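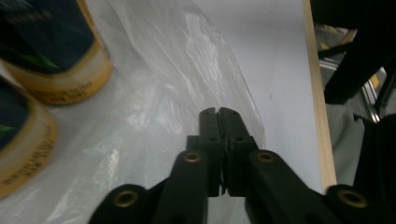
Gripper closed over plastic film, two cans off to the left.

Posted Thursday, by Fidelina Arango

Hi, and welcome to the Kekevero unpacking set! I work the returns benches at Urrego and I also look after this folder, so if a file won't open or a label looks wrong, I'm the one to bug. I'm writing this the way I'd explain it to a new person on my shift, because most of the people who've asked for the data so far have never stood at a packing table and it shows in their questions (no offense, I like the questions).

What's in it

1,817 episodes, all recorded with hand-held grippers at white-topped tables. One episode is one small job: pull film off, gather film up, set a can upright, move a can to the tray. 1,014 of them involve clear film in some way and those are the ones everybody wants. The rest is cans, cartons, and a bit of label peeling that I would skip unless you're desperate.

Folders go by bench and then by shift. Inside each one you get the video, the gripper opening over time, and a little text file called notes where whoever did the work could type whatever they wanted. Read the notes! Some are blank and some say "bad grab, did it again," and one is a pretty long complaint about the stools.

Why film

Gornik makes the arms we're getting on the line, and the first version they brought us was great with boxes and hopeless with shrink wrap. It's clear, it's shiny, it folds over on itself, and the fold you want is usually under the one you can see. Those of us on the benches find the edge by feel. So the plan became that we'd do the job with the grippers in our own hands for part of each shift, and the arms would learn from that.

I was not thrilled at first. Two fingers is a lot fewer than ten, and you have to come straight down on the film and pinch a ridge of it, where by hand you'd just sweep it off. My first week I was so slow it was embarrassing. You do get a knack for it, though, and I've caught myself looking for ridges when I unwrap things at home.

What changed for us

People ask me this more than they ask about file formats, so it's going in here. Recording time counts as regular hours and we don't have a unit target while we're doing it. That second part took some arguing. The old target assumed bare hands, and for a while the folks recording looked like the slowest people in the building on the daily sheet. If you're setting up something like this where you work, sort out the sheet before you start.

The arms are on 2 benches now. They take the easy cartons, which sounds nice, and mostly is, but it means what comes to a person is all the awkward stuff, one after another. The easy cartons used to be the breather. We rotate more often now and that's helped my wrists, less so my mood on a busy day. I'd like longer breaks written into the rotation and I've said so.

Known problems

Fast moves are blurry, and the gripper blurs along with everything else. Don't count on reading can labels.

The camera rides on the tool, so the fingers take up a big chunk of every picture. Sometimes you really can't tell if there's film between them. Go by the opening numbers.

58 episodes have a clock that drifts against the video. They're listed in drift.txt and I left them in on purpose, the video by itself is fine.

"Success" was marked by the person doing the job, and we did not all agree on what counts when a scrap gets left behind. I'm strict. Bench four is not.

Using it

Fine for research and teaching. Please don't use it to time or rank workers. We agreed to record on that condition and I'd like it to stick. The loader is in the Delel folder, run it from the top level or it won't find anything. I still need to add the August shifts.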